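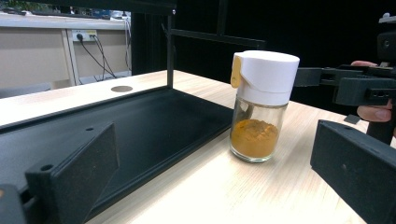 Figure 3. A spice jar on the task table, from the camera on one of the hand-held grippers. The powder fills the lower part of the jar and the lid has a small yellow flip tab on its left side.

4.2 Collecting the demonstrations

I'll go through the collection in some detail, as most of what we learned about the shelf task we learned at the table, well before any training run. The task itself is easy to say: take the containers standing on the table and put them on the rack, upright, without knocking anything that's already there. We call it Gulden in the code and in the tables of Section 5 (an old name from Njål Midtbø's first version, which had coins in it, and I never got round to changing it).

We had two ways of showing the robot what to do. In the first, the demonstrator holds a gripper in each hand and simply does the job. In the second, the demonstrator sits at the Arkau console and drives the arms by remote control. I wanted both from the start. The hand-held route is quick and people find it natural within a few minutes. The console is slow and a bit maddening, but every movement it records is one the arms can make, and you can't say that of a human wrist!

In March we recorded 552 hand-held demonstrations and 63 by console. The gap looks lazy, I know, and some of it was. A console demonstration of the full task took Gunvor Tangen, our best driver by a long way, several times as long as the same thing done by hand, and after an hour of it she wanted a walk. Aslak Nygård and Alvar Hägglund shared the hand-held sessions with me. All three of us are right-handed, and it shows in the data - the left gripper gets used for steadying things and for the easy reaches, and we had to ask one another quite firmly to lead with the left now and then.

Small containers gave us more trouble than big ones. A spice jar isn't heavy and it isn't slippery, but it is narrow and upright, and if one finger touches before the other the jar tips. A person feels that straight away and eases off. The gripper passes a little of the feeling back to the hand, enough for the demonstrator to correct, and then the correction turns up in the recording as a tiny sideways wobble with no visible cause. We argued about these wobbles a good deal. Gunvor Isaksson was for cutting them out. I was for leaving them in, on the grounds that the robot would be tipping jars too and might as well see how to recover. We left them in, and Section 5.3 has the comparison with a trimmed set, where the difference was smaller than either of us had hoped.

Lids were the other thing. We told demonstrators to grip the body of a container and leave the lid alone, and for the first few sessions we all forgot at least once. A grip on the lid works perfectly well in the hand. Played back on the arms it often ended with a lid held neatly in the air and the rest of the container on its side. We dropped every demonstration with a lid grip in it, 46 of them, after the count given above.
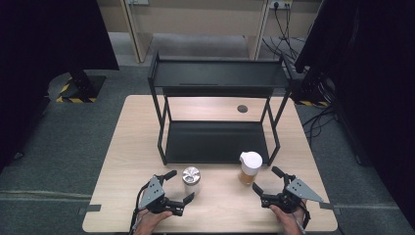

Where the containers start also matters more than I'd expected. Early on we put them down wherever there was room, which in practice meant in front of the rack and within easy reach of whoever was doing the reaching. Both hands then came in low and from the front, again and again, and the first policy learned exactly that and nothing else. Move a container round to the side of the rack and it reached for the place where the container ought to have been. So Alvar drew up a set of start positions, some of them awkward on purpose, and we took them in shuffled order. It made the sessions duller and the data far better.

Then there's the question of which shelf. The lower one sits just above the table, so a container going there hardly has to be lifted, but the upper shelf gets in the way of the wrist. The upper one is open and needs a proper lift. When we let people choose, they chose the upper shelf nearly every time, and I did too. We ended up fixing the shelf in advance for each demonstration and reading it out before starting. I'd recommend doing this from day one. We didn't, and the 341 demonstrations that make up our main training set are all from after the change, with the earlier ones used only for the pre-training described in Section 4.4.

Liquids we handled gently. A container with liquid in it moves differently in the hand, and all of us slowed down near the rack without being told to. I like this about hand-held demonstrations: the care comes along for free. At the console Gunvor T. slowed down as well, but she slowed down for everything, and the policy trained on console data alone treats a canister and a full jug with the same enormous patience. It is quite soothing to watch, though it does badly on any measure that involves a clock.

A word on the views. Each gripper carries its own camera and there is one more at head height, looking over the table. The gripper views are good for the last few centimetres and poor at telling you where the rack is. The head view knows where the rack is and loses the container behind the fingers at the moment of the grasp. We tried training with the head view left out, mostly to save on storage at the Trundulbridge end, and placement on the lower shelf fell apart. With the gripper views left out, the grasps went instead. Both runs are in Table 4.

The timing between the cameras was checked at the start of each session by tapping the two grippers together in full view of all of them. On two mornings we forgot the tap, and Njål lined those recordings up by eye from the first grasp. They seem fine, but they are marked in the release so that anyone who would sooner skip them can.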